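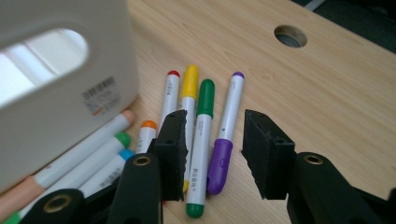
Part 2: Building the Tidholm desk top and running your cables

OK, legs are done, so now the fun bit. I've put together more of these than I care to admit (the whole front office at Hijazi is Tidholm desks) and I still read the sheet twice before I pick up a screwdriver. Give yourself a Saturday morning and clear more floor than you think you need!

1. Lay a blanket down and set the top on it, good side facing the floor. The good side is the one with the smoother edge. Run your thumb along both if you can't tell.

2. Find the bag marked R. You want the short screws out of it, the ones some 36 mm long. The long ones belong to the frame and they'll come straight through your nice new desktop.

CAUTION: Do not use a power driver on these. I did, once, and stripped two holes in a minute flat.

3. Set the frame on the underside and slide it until the gap is the same left and right. Start every screw by hand, just a couple of turns, then go back and snug them up corner to corner.

4. Grab a helper and flip the desk. Lift, don't drag, or the feet will splay.

5. Push the grommet ring into the cable hole from the top. It's a tight fit and it should be. If it fights you, warm it in your hands for a bit and try again.

Note: the Rornel ring from the older kit looks identical but it's a hair too wide. If yours came second-hand, check the underside of the ring for the name before you start leaning on it.

6. Feed the cables through, plug end first, biggest plug before the others. Leave enough slack to pull the desk away from the wall.

7. Screw the Skurnside tray under the back edge and rest your power strip in it. Keep the tray under 100 mm from the hole, so the cords don't dangle where your knees go.

CAUTION: Unplug the strip while you do this. Yes, even if it's switched off.

8. Check for wobble. Lean on each corner and turn the foot underneath until it sits firm. Mine needed another go in July when the floor moved a little.

Spare rings are part 179 on the parts sheet. Drawers are in Part 3.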